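Review: Kodcombe large white table, after one spring and summer of use
Reinaldo Bragança, 2020-10-04

I bought this table in April for our shared work room. I wanted one big surface where several people can stand and put their things, and I paid 400 for it, delivery included. The seller was Sorensen and they answered my mails quickly.

The top is smooth and quite glossy. Small black things are very easy to find on it, for example a coiled cable with a little plug at the end.

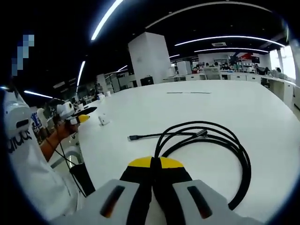
With white things I am less happy. A charger or a cup is white on white, and in the evening I must look two times before I see it. My colleague Hollis Haddad would prefer gray, but Kodcombe sells this model only in white.

Cleaning is simple. I use a soft cloth with warm water, and coffee goes away if you don't wait until the next day. Pencil needs more patience.
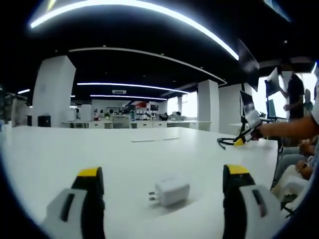 Assembly took us 50 minutes with two persons. The instructions have 13 steps and the drawings are good - only step nine was not clear for me, and I had to turn one part again. The tools are not in the box.

I give it four stars of five. For a small room I would not take it, please measure your door first.
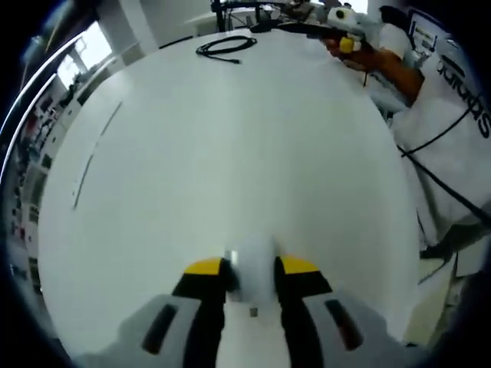

The Kodcombe table with a coiled black cable on top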